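Sorting out a messy pantry shelf

2021-04-11

I love a good pantry sort! It's cheap, it takes an afternoon, and you'll find at least one thing you bought twice. I've been doing ours in small bites since December and it has changed how we cook.

Start with one shelf. Pull everything off and put it on the table, then wipe the shelf down with warm water and a dash of vinegar. Let it dry properly before anything goes back.

Now group things by how you use them. Baking together, breakfast together, soups and beans together. Tall tins at the back, short ones at the front — you want to read every label without moving anything.
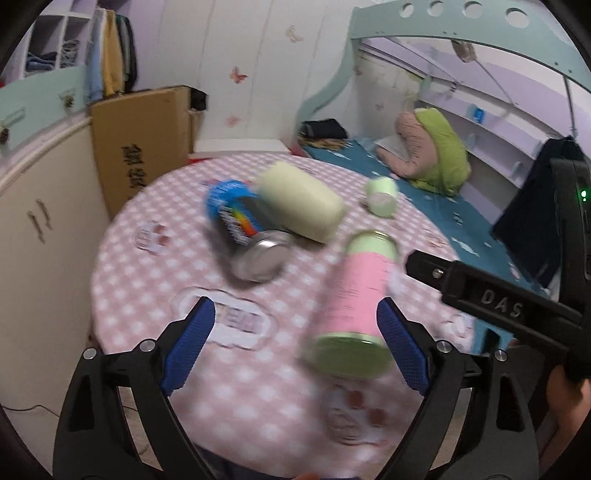 Round tins are the tricky ones, as they love to roll. If your shelf is shallow, lay them down in a tray with a lip, no more than 3 across. Mine is an old baking tray, 40 cm long, and it fits perfectly.

Write the best-before month on the lid with a marker. Anything due in the next 5 weeks goes in a "use me first" box at eye level. We got a brilliant chickpea curry out of ours!

Leave a bit of empty space on every shelf. You'll want it after the next big shop, and it makes wiping up spilled flour so much easier.

Next time I'll tackle the spice drawer — wish me luck.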